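Sorting Loose Parts at the Neruvano Workshop: Project Report

3. Background

The Neruvano teaching workshop takes in used parts from several classes and from the Fothergill repair bench. Over the years these parts have gone into open metal bins with no labels and no fixed contents. A student looking for a spring or a small plastic block usually empties a bin onto a bench, finds the item or gives up, and puts everything back. Our group was asked to look at what is in the bins and suggest a way to store it that first-year students can follow without help.

We worked on the project through March. The budget was 700 dollars, to cover trays, dividers and labels. We did not plan to buy new shelving, and the existing bins had to stay in use.

4. Sorting method

We recorded 2863 items. Each one was entered on a sheet with its main material, its main color and the longest side. We did not try to find out what every item was for. Many are pieces of toys or household goods that were taken apart in class, and their use could not be worked out from the shape.

Our first plan was to sort by material only. It was dropped after the first afternoon. Plastic made up most of the stock, so one group was huge and the others nearly empty. Color turned out to be the quickest thing for people to agree on, but it put unrelated items together. We settled on shape first (blocks, cylinders, flat pieces, irregular pieces), then size.

Items that share a bin are often very different from each other, and this was the main problem with the old system.

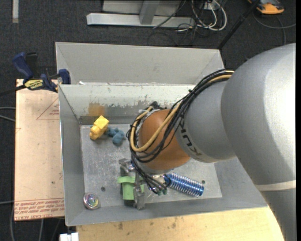

Figure 2. Mixed contents in a gray metal bin: a light green plastic piece, a blue cylinder with silver coils, and a yellow toy-like object.

Under our system these three would be split up. The coiled piece goes with the cylinders. The green piece has a wide top flange over a narrower body, and we placed it with the blocks after some discussion. The yellow one has a squarish block at one end and a rounded knobby shape at the other, so it counts as irregular.

5. Results

The new layout uses 8 bins, each with a label on the front and a printed sheet showing the outline of the shapes that belong in it. We set a limit of 3000 items for the whole store. When the limit is reached, the oldest irregular pieces go to Darkeck for recycling.

We tried the layout with students from the Niredlow evening class. They were given a list of parts and asked to find them. Blocks and cylinders gave little trouble. Irregular pieces were still slow, and several students looked in the block bin first. We changed the label on that bin from "Irregular" to "Odd shapes," and it was easier to understand.

6. Problems and further work

Shiny parts are hard to see at the bottom of a metal bin under the ceiling lights. A dark liner would help, but we ran out of time to test one. The size groups also need work, as the line between medium and large falls in the middle of the most common block sizes. The next group should measure those again before printing new labels.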